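412 shares · 27 comments

The first thing Selma Dervishi tells me when I sit down at her desk is that she hates laundry. Not the software kind, the real kind. She has a chair at home that has been holding the same sweaters for months, and she'd like me to know this before I ask her anything about teaching two robot arms to deal with clothes.

"People assume I must be very tidy," she says. "My mother laughed for a good minute when I told her what I was working on."

Selma writes planning software at Skasum, a small company in Powell that builds the layer between a robot's cameras and its motors. She shares a room with Ilir Vukčević, who handles perception, and the two of them finish each other's sentences in a way that made my notes a bit of a mess. I've done my best to untangle who said what.

I wanted to know why cloth. I've written about warehouse arms that pick up boxes all day, and those things are fast and a little boring to watch (sorry, box people). Selma got very animated at this.

"A box has a pose. I can write it down – where it is, which way it's turned – and then I plan a path to it and I'm done. A T-shirt doesn't have a pose! It has a mess. If I lift it by the sleeve, I've got a whole new shape hanging there, and my old plan is garbage."

So her planner doesn't try to plan very far. It picks a spot to grab, moves, looks again, and picks the next thing to do. The old version tried to work out a full sequence from start to finish, and she kept it alive for far too long, she says, mostly because she had written it herself and it had a really nice viewer. She still misses the viewer.

Ilir's side of it is finding the spot to grab. His code takes the camera images and scores little patches of cloth by how good a grip they'd make. Ridges score well and flat areas don't. The trouble is that dark clothes in a heap hardly show their ridges at all.

"Black on black on dark gray," he says. "I have dreams about it. The depth comes back full of holes and the color image tells you there is a dark thing there, thank you very much."

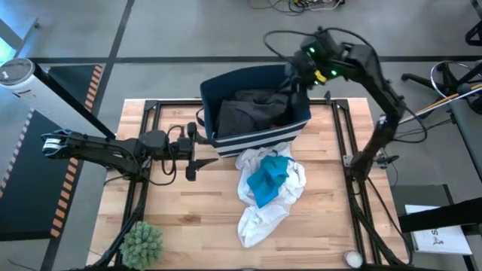
The clothes bin at Skasum, with one gripper over its right side and the other near its front-left corner and two loose cloths on the tabletop in front.

He trained the first scorer on 1000 labeled grabs, which he labeled himself over a stretch he describes as "a lot of podcasts." It did great on pale towels and fell apart on anything dark. The current one has 3000, with a big share of black and gray fabric, and he says it now gets edges he would have missed by eye. When I asked if that meant it was solved he made a face and drank some coffee.

Then there's the part I hadn't thought about at all, which is that there are two arms and they both want to be over the bin. I'd pictured them politely taking turns. Selma says that was the first thing they tried and it was painfully slow, with one arm standing around like a guest who doesn't know where the plates go.

Now each arm reserves a chunk of space a short time ahead, and the other one has to plan around it. The reservation gets refreshed every 200 milliseconds. If the two can't agree, the left arm yields.

Why the left?

"I flipped a coin," Selma says. "It's in the code comments. Krešimir wanted me to take it out and I said no, it's true, leave it."

Krešimir Angelovski is the one who does the tooling, and when he heard his name he rolled over on his chair to defend himself. He'd like it on record that his objection was to the coin being named in the comment as "a Canadian quarter." He also wanted to show me Edby, which is the replay tool he built, and I'm glad he did because it was my favorite thing of the whole visit.

Edby records everything the software believed at each moment: the grip scores, the reserved space, which plan won and which ones got thrown out. You can drag a slider back and forth and watch the planner change its mind. He pulled up a run where the scorer had fallen in love with the rim of the bin, which is a very nice ridge if you're only looking for ridges. The arm went for it again and again, and in the log you can see the score going up each time.

"It was so confident," Krešimir says. "I was almost proud."

The fix was a mask that tells the scorer which parts of the view are furniture. Before Edby it would have taken them days of guessing, Ilir reckons, and with it they had the answer before lunch. He says he'd now give up the nicer camera before he gave up the slider. Krešimir asked him to repeat that, and he wouldn't.

I asked what still bugs them. Selma went first, and her answer was double grabs, when the gripper closes on two garments at once. The software can't always tell. Their current check is to lift, pause, and compare how much cloth is hanging with what the scorer expected, and it adds nearly 20 percent to the time for each pick. She hates the pause. She wants to do the check while the arm is moving, and she has a branch for it that she won't let anyone else look at yet.

Ilir's answer was socks. I asked him to expand on that and he just said "socks" again.

They're hoping to have the moving check merged by September. I asked Selma if she'd trust the thing with her own sweaters, the ones on the chair, and she thought about it for longer than I expected.

"The gray ones, sure," she says. "There's a green one I'd want to carry myself."

27 comments · Share this story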